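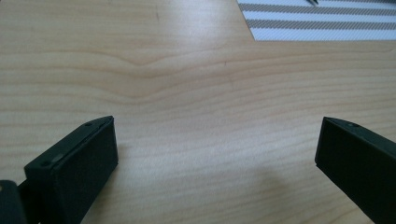
Costel Marinescu wanted to know, after the first part of this guide went up, whether the people at the packing bench get any say in what the robot takes over. Yes – and I'd start there, before you plug anything in!

At Flusport we began in January with one bench and one job, moving small parts from a tray to a pouch. Here are the steps we follow now at every new bench.

Step 1. Sit with the person who does the job for a full shift. Write down every move, including the little ones (turning a part over, squaring up a stack). Ask which of them they'd happily never do again.

Step 2. Pick one move from that list. Just one. Our Skindham site picked four and spent weeks untangling them.

Step 3. Clear the table and mark where the tray goes.

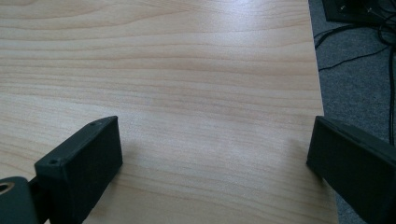

Step 4. Have the bench worker show the move by hand, 60 times, at normal speed. Don't let an engineer do it. We tried, and the robot learned to pick like an engineer, slow and fussy.

Step 5. Run 200 picks with the worker standing by and a hand near the stop button. Every miss goes in the log in their words. "Grabs too high on the thin ones" is a wonderful note.

Step 6. Fix, then run 300 more. If the misses bunch up on one part, go back to step 4 for that part only.

Step 7. Rewrite the job sheet together. At our bench the packers now do the final check and train the robot on new parts – that's paid training time, so put it on the schedule.

I love step 7. Two of our packers are setting up the Umali line by themselves next!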